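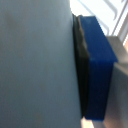 Attachment 1: black pad against the blue block, tan-gray edge along the upper seam

Ticket 2808
Product: Flito adhesive-backed pads, black
Submitted from: Clitley workshop
Status: Closed

Customer wrote:

Hello, and thank you in advance for reading all of this, I know I tend to go on. We have been buying your black Flito pads for a good while now and we like them very much, so please don't take this as a complaint! It's more of a question, with a bit of a worry behind it.

Along the upper seam, where the pad meets the blue block, there is a thin wavy line in a sort of tan-gray. It starts up near the top of the pad, wanders down to the right and then fades out by the corner. To me it looks like a rough strip of adhesive, or possibly a border that has started to peel. I can't decide which, and everybody here has a different opinion. The pad also has some uneven ridges running the long way on the part you see from above, and I would love to know if that's normal for this material.

We opened a fresh carton of 400 in June and switched over to it right away, so I'm afraid I can't tell you for certain which carton this pad came out of. I did look for a lot number on the old box, but it had already gone out with the recycling.

Reply from Lomeleo support:

Thank you for such a careful write-up, and please never apologize for a long one. It saves us going back and forth.

The color of the edge is a helpful clue. The adhesive on the Flito pads is a tan shade, and when a pad goes on with firm pressure a little of it can squeeze out and set in an uneven line. That's a matter of looks and does no harm. A lifting edge can look very similar from a distance, so I'd like you to try a couple of things before we decide.

First, run a fingernail lightly along the line, starting at the top. Squeezed-out adhesive feels like a small bead and stays put. If your nail slips underneath and the pad gives, stop there and don't pull, and let me know how far down it goes.

Second, press the pad flat with your thumb for a slow count and leave it alone overnight. Please don't add glue of your own on top. Super glue in particular goes brittle on this backing, and then the whole thing has to be scraped off.

As for the ridges, I'd want to know if you can feel them or only see them. The material does have a lengthwise grain, and it shows up more when light falls across it.
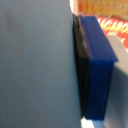

Customer wrote:

Good morning again! I did the fingernail test first thing, before the kettle was even on. Most of the line feels like a firm little bead, just as you said, and it doesn't budge. There is one short stretch near the top where my nail does slip under, maybe the width of a pencil lead, and I stopped there like you told me to. I can feel the ridges, but only just.

I haven't used any glue. I will admit the tube was on the bench and I was tempted — your message came just in time.

One other thing I should have mentioned. We clean the blue faces with Lu spray before a pad goes on, and I always give them a wipe afterward, but I couldn't swear to how long we let them dry. Could that matter?

Reply from Lomeleo support:

Yes, it could. Lu leaves a light film if it's wiped off early, and the adhesive doesn't grab well at the ends of the pad, where there is the least of it. Please give the block a second wipe with a clean cloth and plain water, then let it dry for a full hour. Ridges you can only just feel are fine.

For the pad you have, press the top end down and check it again tomorrow. If your nail still goes under, swap the pad out and keep the old one in a small bag with the ticket number on it. I've added 2 spare pads to your next delivery.

Customer wrote:

Checked it this morning at 8:15 and the top end is holding, so I'm leaving it be. I've taped a note over the sink about the water wipe and the hour of drying. Thank you so much for your patience, and please go ahead and close this one. I'll open a new ticket if it starts to lift again.

Closed at customer's request. Spare pads to ship with next order.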